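Ambrose Technical Institute
Interior Environments, Unit 13: Ceilings and Daylight in Shared Rooms
Handout revised 2020-01-14

Reading for this unit: Husow course reader, pages 73 to 81. Students should bring the Zukilex survey sheet to the session.

1. Exposed ceilings
A large shared room often has no suspended ceiling. The underside of the roof or upper floor is painted and left in view, and beams, vents and light fixtures all become part of the interior. Painting the surfaces white helps spread light through the room – a point that matters most where the floor plan is deep.

Students should record the ceiling finish first, then the type and placement of the fixtures. Corrugated metal panels, crossing beams and long fluorescent fixtures are entered on separate lines of the sheet.
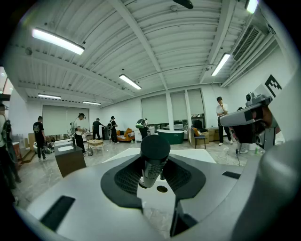

2. Window coverings
Pale roller blinds soften daylight and reduce glare on polished floors. The survey sheet asks for the position of each blind – raised, lowered or partly lowered – at the time of the visit. Structural pillars between windows are marked on the plan.

3. Assignment
Survey one shared room on the Trarell campus and submit a plan with written notes. Room 246 may not be used. The assignment carries 27 points toward the unit grade.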